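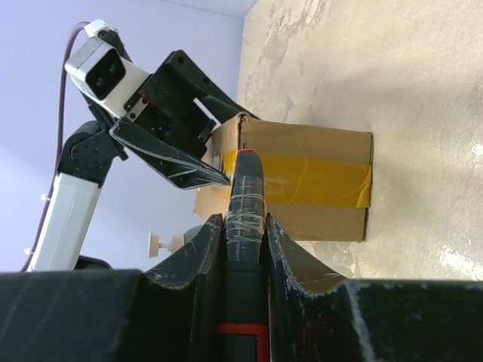

首页 动态 话题 收藏 消息 我的

Mawuli Wumbei
10月12日 星期六

台式蒸烤箱从八月用到现在,写一串使用记录。机器是 Marchal 的,24 升,在 Rarnano 买的,自己付的钱。想到哪写到哪,主要给厨房小、没法做嵌入式的人看。

先说为什么换。原来的烤箱是搬家时留下的,上管热,下管不怎么热,烤面包底永远是白的。蒸东西用炒锅架竹屉,炒菜的时候就不能蒸。灶眼只有两个,其中一个还小,煮汤都嫌慢。

位置。我家台面深度不够,水槽左边放不下,最后放在冰箱旁边的矮柜上。买之前一定量深度,量的时候把插头和后面散热的距离算进去。产品页写的尺寸是机身,不含门把手。我第一次量就漏了门把手,矮柜的抽屉差点打不开。

门是往下开的。放得太高,拿烤盘的时候手腕要翻过去,热气正好冲脸。矮柜的高度到我腰,端东西刚好。放吊柜下面的朋友要注意,蒸汽从后上方出来,柜板会受潮。

插座。说明书要求单独用一个墙插,不要接插排。我厨房墙上只有一个空插座,原来给电水壶用的,现在水壶挪到餐桌那边去了。蒸烤箱加热的时候,水壶和微波炉不要一起开,我跳过一次闸。

水箱。抽拉式,在右下角。满水蒸一条鱼加一碗蛋没问题,蒸整只鸡中途会提示缺水。缺水时它会停下来叫,加完水要再按一次开始键,不会自己继续。第一次我加完水就走了,回来鸡还是半生的。

用什么水。我这边自来水偏硬,用了不到一个月,底部蒸发盘就有一圈白的。现在改用过滤水,白圈长得慢多了。纯净水我没长期试过,说明书没说不行,也没说行。

除垢。柠檬酸,食品级的,化在水里倒进蒸发盘,泡一会儿再擦。机器自带除垢程序,全程走完时间不短,晚上做完饭开着就行。走完一定要再跑一遍清水,不然下一次蒸的东西有酸味。我蒸过一次酸的馒头。

下面说蒸菜。

蒸鱼。预热好再放进去,这点和用锅一样。盘子下面垫两根筷子,鱼身底下也能走蒸汽。出来以后盘里的水倒掉,再浇热油和豉油。家里人说和锅蒸的吃不出区别,我觉得鱼皮完整一些,大概是温度稳。

蒸蛋。不要用最高的蒸汽温度,会起蜂窝。我往下调了两档,碗口盖一个浅碟,出来是平的。过不过筛对结果影响比温度小。碗用浅的,深碗中间总是慢半拍。

蒸馒头。发酵用 40 度档,面团旁边不用再放水碗,机器会自己加一点湿气。发好以后不要拿出来,拿出来一凉就塌。但是它从发酵切到蒸需要重新设置,按键比较多,手要快一点。

米饭能蒸,没有必要。时间比电饭煲长,锅底那层也没有。只有做糯米饭的时候我才用它,糯米提前泡一夜,铺在纱布上,中间戳几个洞。

剩菜复热是我用得最多的功能,没想到。米饭、包子、红烧肉,用蒸汽热都不干。微波炉现在只热牛奶。炸过的东西不能蒸,要用热风,薯条和炸鸡都是。

下面说烤。

温度不准。我另买了一支炉温计放在中层,显示比设定低,上层比中层高。每台机器可能不一样,建议自己测一遍,记在纸上贴柜门里。我现在烤饼干都会往上调一点,烤蛋糕放在中层偏下。

预热提示音响得太早。它响的时候炉温计还没到。我一般听到提示以后再等一等,等到加热管暗下去再亮一次,再放东西。

烤面包。蒸汽模式有用,刚入炉的时候开,表面会亮,裂口也开得好看。后半段要关掉蒸汽,把门开一条缝放一下湿气,再关上烤到上色。24 升放一个中等大小的欧包正好,吐司盒要用矮的,高的顶部贴着上管,容易焦。

烤鸡翅。腌好以后擦干表面再烤,不擦干就是煮。烤网放中层,接油盘放下层,接油盘里铺一层锡纸。锡纸不要铺到炉底,会挡加热,说明书专门写了。

烤盘。随机带的那只比较薄,温度一高会砰的一声翘起来。后来配了一只 Pinemico 的厚烤盘,边比较浅,不翘,但是重,洗的时候水槽放不平。两只现在都在用,薄的拿来接油。

空气炸那个档我用过 3 次,就没再用。风够大,容量大了以后反而不如小的空气炸锅脆,还要洗一整个炉腔。有小空气炸锅的不用为了这个功能加钱。

下面说清洁。

每次蒸完,炉腔里会有积水,尤其是门的下沿。等不烫了拿干布擦掉,门开着晾。我有一次蒸完直接关门出去住了两天,回来有味道,拿小苏打水擦了好几遍。

烤过油大的东西,趁还有一点余温的时候开一小会儿蒸汽,油会软,再拿湿布擦。不要用钢丝球,内壁一刮就有印。门的玻璃是双层的,中间那层我没拆过,现在有一点水汽印,不影响用。

密封条。容易积面粉和油,用旧牙刷蘸洗洁精刷。刷完要擦干,边角容易藏水。角上有小卡扣,可以拆,装回去的时候先对四个角,再按中间。

噪音。烤的时候风扇声不大,在客厅听不到。关机以后风扇会继续转一阵散热,这个时候不要拔插头。半夜做夜宵的话,提示音比风扇吵,而且没有办法关掉,只能调小。

耗电我没有单独测。电费单比之前高了一点,但八月家里一直开空调,分不出来。等到冬天再看。

售后。水箱卡扣买来一周就松了,联系 Rarnano,要我拍视频,拍完隔了几天寄来新的水箱。旧的没有要求寄回。等新水箱的那几天不能蒸,只能烤。包装箱建议先留着,换货要用原箱。

有人问为什么不买嵌入式。我在 Hellholm 这边是租房,柜子不能动。房东同意换灶,不同意开孔。如果是自己的房子又正好要装修,我会选嵌入式,容量大一些,台面也能空出来。

有人问和单独买蒸锅加烤箱比哪个好。地方够,分开买更便宜,坏了也只坏一个,还能同时用。我是没有地方。一台机器的麻烦是蒸完马上想烤,要先把里面擦干,不然前面一段全是湿气,饼干不脆。

有人问自动菜单好不好用。我试了蒸鱼和烤鸡,时间都偏长,后来全部手动。菜单里的重量不能改得很细,鱼小一点就老了。

缺点再集中写一下:水箱小;预热提示不准;从发酵切到蒸要重新设置;提示音关不掉;随机的烤盘薄。前两条影响比较大,后面几条习惯了就还好。

适合谁:常吃蒸菜、偶尔烤面包、家里人不多、台面放得下的。主要想做蛋糕的,预算拿去买一台温度更准的普通烤箱。

下周打算试低温蒸鸡胸,还有用它做酸奶。酸奶要用的玻璃罐已经煮过了,40 度能不能稳住一整夜还不知道。做了再接着发在这一串下面。

补一条,刚才有人问炉温计放哪里。挂在中层烤网上,靠中间,不要贴着后壁的风扇,贴着风扇读数会跳。蒸的时候拿出来,我那支不防水。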